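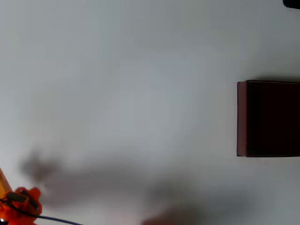

*Page last changed: 15th February (new cable notes, finger section rewritten)*

# Hurnden arm: gripper and bench pictures

Hurnden is the small orange arm on the white table at the Cundside workshop. The parts are 3D printed and the servos are black hobby-size units with their own position feedback. Valentina Durán printed and built it, and Efren Soriano and I look after it now. The page is mainly for people who take a turn on the arm and need to know how the gripper end should look and what to do when it doesn't.

Build notes for the base and shoulder are on the Lumanlan page. Only the gripper end and the table are covered on this one.

## Table and box

The first picture has the gripper down at the left, its cable running off toward the near side of the table, and the dark maroon box over on the right with plenty of clear surface between them. The box is the target we use after any repair. It sits 216 mm from the front lip of the base, measured with the steel rule and not by eye.

Keep the stretch between gripper and box clear. Tools go on the shelf. Efren once left a hex key on the table during a sweep and the finger picked up a nick that is still there on the old spare.

The white surface gets wiped with a barely damp cloth before a session. Don't use the spray – it leaves a film and the box slides when the finger touches it.

## Cable

The thin dark cable at the gripper is the part that gives the most trouble. It needs a loose curve at the servo. If it pulls straight when the wrist is at full turn, it works out of the connector over a few weeks and the servo starts dropping off the bus.

To refit it:

1. Power off at the supply and wait 60 seconds.
2. Support the wrist with one hand. It will sag once the holding torque is gone.
3. Pull the old cable by the plug. A pair of plastic tweezers helps.
4. Push the new plug in until it clicks, then turn the wrist by hand from stop to stop.
5. If the curve disappears anywhere in that travel, feed more cable up from the forearm and try again.

Maribeth Mangubat has been making up replacements a little longer than the ones that came with the servos. They are in the drawer marked Nutus, along with the spare horns.

## Finger and bracket

A closer look at the gripper end: bracket at left wrapped around its servo, with the small dark blue cap on top, and the curved finger standing beside it on a second servo. The cable loops down below the bracket servo. The box is still over on the right.

With the power off, check that the finger doesn't rock on its servo when you push the tip sideways. A little spring in the plastic is normal. A click is not, and means a screw has backed out of the horn.
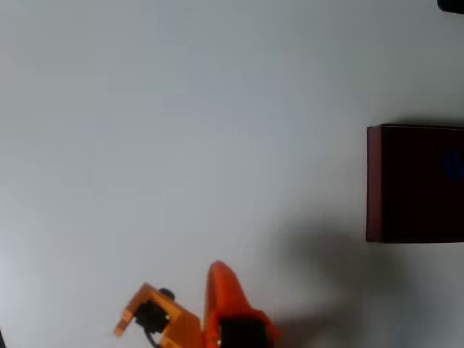 ## Screws

The screws into the plastic are M2 and they strip easily. Turn them backward until you feel the thread drop, then forward, and stop as soon as the head seats. We used thread lock on the first build and it made the orange plastic brittle at the holes, so please don't add any.

If a hole is already stripped, print a new part. Rowena Panganiban tried filling one with glue in November and the screw came out again within a day, with a lump of glue attached.

## Zeroing the gripper

Do this after changing the finger, the horn or either servo at the gripper end.

- Set the finger servo to 611 in the setup program before the horn goes on. That is the closed position on our arm. Other builds will have their own number.
- Fit the horn with the finger as near to closed as the splines allow.
- Open and close slowly by hand from the program. Listen for the servo humming at the closed end. If it hums, back the closed limit off a few steps and save.
- Run one slow approach toward the maroon box and stop short of it. The finger should come in level with the table.

A servo that still hums at rest after this is usually fighting a bracket that has gone on crooked. Take it off and look for a burr left from printing, most often on the inside face.

## Log and spares

Write repairs in the green notebook, with the part and your initials. Precious Quiambao orders servos at the end of the month from whatever is in there, so a swap that isn't written down leaves us without a spare.

Still to add: pictures of the wrist with the cover off, and the new cable clip when Valentina has a version that fits.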